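Buy the boring stuff first

Every August same thing. Budget sheet opens, and everyone wants a second arm. Nobody asks for lids.

I say fund the lids. Wouter Peeters and I went over the Mustmont plan line by line and props, spare fingers, cables and tables came to 4 percent of the total. Four! The rest was hardware we can't keep busy.
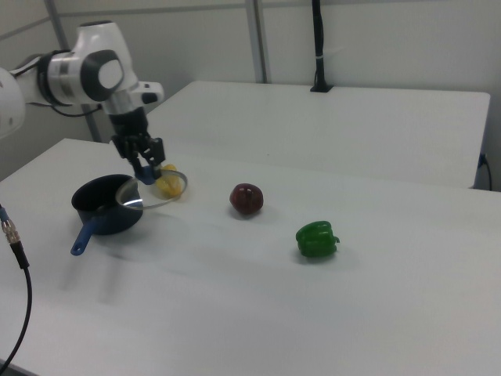

Glass lid, blue saucepan, one gripper.

Look at what a simple kitchen task eats up. Pots. Lids with a knob the fingers can get hold of. Peppers that still look like peppers in week 19, so real ones are out, and plastic ones cost money too. We put down 2,000 for all of it and I got asked, twice, if that was a typo.

It wasnt. A lid chips, you wait for a new one, the arm waits with you. Everaldo Xavier wants to lease instead and I get it, spreads the cost. But a lease doesn't buy you a single saucepan.
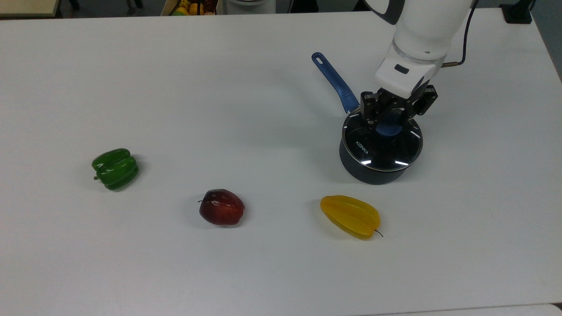 Fingers at the knob, produce off to the side.

So my ask for next year. Hold the second arm. Double the small parts line, let the people at the table spend it without three signatures, and look at hours used after 96 days. If the first arm is realy full by then, fine, buy another. I'll sign it myself.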